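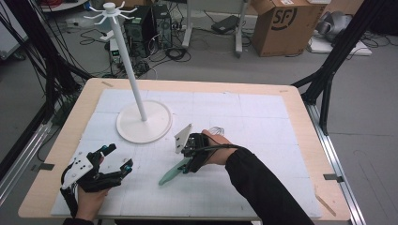 Figure 4. Mug tree on the grid board, a gripper held on either side

4. Preparing a report for public release

Welcome to the part of Inell we most enjoy showing people! By now you have a workspace, at least one reviewer and a report sitting in the Intake tray. In this section you'll mark up the passages that can't go out, have somebody else check them, and produce a clean public copy with every withheld passage accounted for.

The examples follow the Lowther inquiry report, the practice file that comes with every new installation. It has around 300 pages, two annexes and plenty of awkward footnotes, so you can make a proper mess of it and learn a lot.

Before you start

You need the Editor role or higher. If the Mark-up tab is greyed out, ask your workspace owner to change your role under Settings > People, then sign out and back in.

You also need a list of withholding grounds. Inell comes with a starter list (personal information, legal privilege, confidential source, active investigation) but your own legislation decides what you can withhold and what you have to call it. Have your legal adviser settle the list before anyone marks a page.

4.1 Open a working copy

1. In the Intake tray, click the report once to select it. A double click opens the original in read-only view and you won't be able to mark anything.
2. Choose Make working copy.
3. Type a short reference. We used LOWTHER-A for the practice file.
4. Tick Lock original. The padlock beside the title turns green.
5. Wait for text recognition to finish. Scanned annexes take longer than typed pages, and you can close the window while it runs.

Note: If a page comes up with the label No text layer, the search tools in 4.3 will skip it. Read those pages by eye.

4.2 Set up your grounds

1. Go to Mark-up > Grounds.
2. Delete any starter grounds you don't use.
3. Add your own with New ground. Each one needs a short code, a full name and a colour.
4. Drag them into the order you want in the legend.
5. Click Save to workspace, or Save to this file if the list is a one-off.

Pick colours that are easy to tell apart! Nelly Restrepo, who tested this section with the records team at Pustdale, found that two similar blues led to a whole chapter being coded as privileged when it should have been personal information. The codes also print inside each box, and reviewers should go by the code if there's any doubt.

4.3 Mark passages

There are two ways to do this and most people end up using both.

By hand
1. Choose a ground from the side panel.
2. Drag across the words you want to withhold. Hold Shift to draw a box over a map, signature or table cell.
3. Add a comment if the reason isn't obvious. Comments stay in the working copy and never reach the public version.

By search
1. Press Find and mark.
2. Enter a name, phone number or phrase. Separate several terms with a semicolon.
3. Tick Include near matches to pick up initials and common misspellings. This one is brilliant with old typed statements.
4. Look through the results and untick anything that should stay readable.
5. Click Mark ticked results.

Inell shows up to 100 results at a time. Use Next batch to keep going, and watch for the End of results line before you move on.

Caution: Search marks only what you ask for. A witness called by name on page 18 may turn up on page 19 as "the deputy's driver", and any reader who knows the office will work out who that is. Read the pages on either side of every marked name.

4.4 Send for second review

A second person has to look at the mark-up before you can publish. Inell won't let you review your own work, even if you own the workspace.

1. Click Send for review and choose a reviewer.
2. Set a due time. Mid-afternoon works well, as it leaves you room to fix things before the office closes.
3. The reviewer accepts, changes or queries each mark. Queries come back to your tray with an orange flag.
4. Answer every query. The Publish button stays hidden until the last flag has cleared.

Note: Disagreements are fine and quite common. If the two of you can't settle a mark, choose Refer up and the file goes to your decision-maker with both comments attached.

4.5 Produce the public copy

1. Click Publish > Build public copy.
2. Choose Remove text beneath marks. It's on by default — leave it on.
3. Choose Strip properties to take out author names, tracked changes and hidden comments.
4. Tick Add schedule if you want a table at the back listing each withheld passage by page and ground.
5. Click Build.

Caution: Never print the working copy to PDF as a shortcut. The coloured boxes will look right, but the words underneath can still be copied out.

4.6 Test it before it goes anywhere

1. Open the public copy in a different program from the one you normally use.
2. Select all, copy, and paste into a blank text file.
3. Search that file for three or four names you know were withheld.
4. Click a few bookmarks and check their titles. Headings often carry names too.

If a withheld name turns up, delete the public copy, go back to 4.3 and mark the missed passage. Your earlier marks are all still there.

Problems at this stage usually come from fonts in older scans. Lucero Salazar on the Fladham help desk keeps the list of known ones, and you can reach the desk from Help > Ask a person. Attach the build log, and leave the report itself off the message.

Section 5 covers release notices and the reading room page.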